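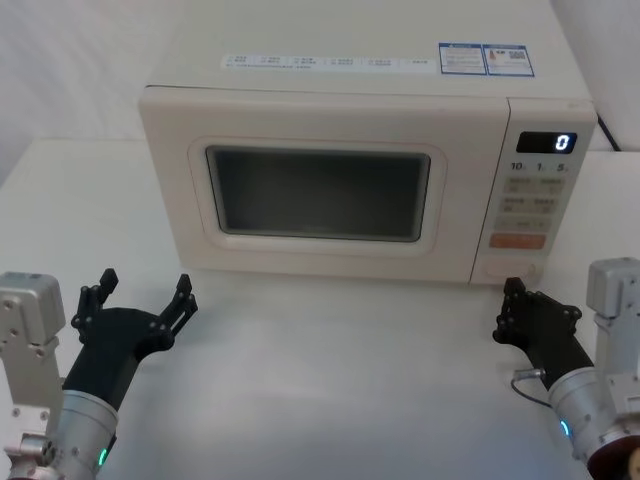

Serneo Opens Side-by-Side Hand Trials at Brarkutthorpe Test Lab

BRARKUTTHORPE, October. Serneo today announced the start of a comparison program for multi-fingered robotic hands used with ordinary kitchen appliances. The program runs at the company's Brarkutthorpe lab and covers 13 tasks, including opening a microwave door with the release button, pressing single keys on a control panel and closing the door without moving the appliance.

Two hand models are being compared, the Chong and the Pleta. Each is mounted in pairs on the same two-arm tabletop station and driven by the same controller software. Serneo plans 252 trials per model. The arms, the table and the camera position stay the same when the hands are changed, a job that takes up to 23 minutes.

Results will be scored on completion, time per task and the number of operator corrections. Button presses are scored separately for membrane keys and for recessed mechanical releases, which need more force and a straighter fingertip.

"Customers ask us which hand to buy, and data sheets do not answer that," the company said in a statement. "We want figures from the same table and the same appliance."

Eight integrators have signed up to receive the full data set. A summary will be posted on the Serneo website when testing ends. Hand makers who want to be included in a second round may apply through the lab's contact page.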